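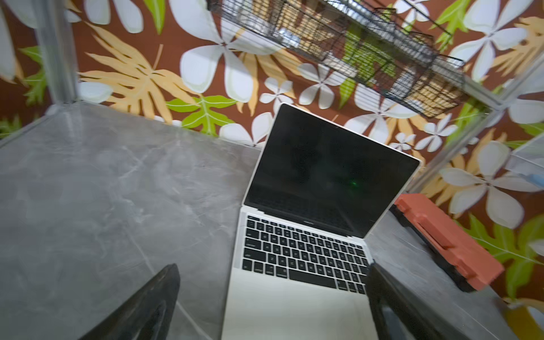 The laptop, switched off.

My old password habit, and the Tuesday I gave it up

For many years I had one good password. I was proud of it, because it was long and it had a number in the middle and a word from my mother's dialect that is in no dictionary. I used it for my bank, for the electricity company, for the library and for every small shop where I bought something once. When a site wanted a special character, I put an exclamation mark at the end. That was my whole system.

In May I received a message from Listbridge, a newsletter service I had used when I still wrote a monthly letter about cooking. Somebody had copied part of their customer records, and the passwords were in it. They were sorry, they advised me to change mine, and they gave a link to a page with answers. I read the message twice and then I made tea, which is what I do when I don't want to think about something.

The trouble was of course not Listbridge. I had closed my newsletter long ago and there was nothing in that account except 24 addresses of friends and cousins. The trouble was all the other doors which opened with the same key.

So on a Tuesday evening I sat down to make a list. I wrote it by hand, in a school notebook, and I went through my old emails looking for the words "welcome" and "confirm your address". In my main mailbox the search gave me 2,781 messages. Most of them were rubbish or doubles, and I will not pretend that I opened each one. Still, I was surprised how many places know my name. There was a forum about aquariums. I have never had an aquarium. There was also Laryea, a shop for curtains, where my account still had the address of the flat I left three homes ago.

I began with the mailbox itself. A friend at work had told me this is the right order, and when I thought about it I understood why: whoever has your mailbox can ask for a new password everywhere else. After that came the bank, then the tax office, then the telephone company. I turned on the second step where it was offered, the one with the code on the telephone. It is a little bit annoying, I admit. After a week I did not notice it any more.

For the new passwords I now use a manager. I tried two of them. The first was Dromero, which I found confusing — it wanted to sort everything in "spaces" and I could never find the space again. The second was Canik, and I stayed with it. It is plain, it works on my telephone too, and it makes passwords so ugly that I could not remember them if I wanted to. I only need to know one long sentence. I wrote this sentence on paper and put the paper in a place at home where I also keep my birth certificate. Some people will say that one must never write a password down. I think a thief in my flat would take the television.

In the end I changed the password on 11 important accounts that first evening, and I closed some others during the weeks after. Closing is harder than opening. Two shops wanted me to write a letter. One asked me to log in to an account that it could not find any more, and we are still writing to each other about it.

I also wrote to the 24 people from my old newsletter and told them that their addresses may have been copied. I was ashamed to do it, but most of them answered kindly. My aunt asked when the cooking letter will start again.

The aquarium forum has not yet replied. If anybody reading here knows how to delete an account there, please leave a comment, it would save me an evening.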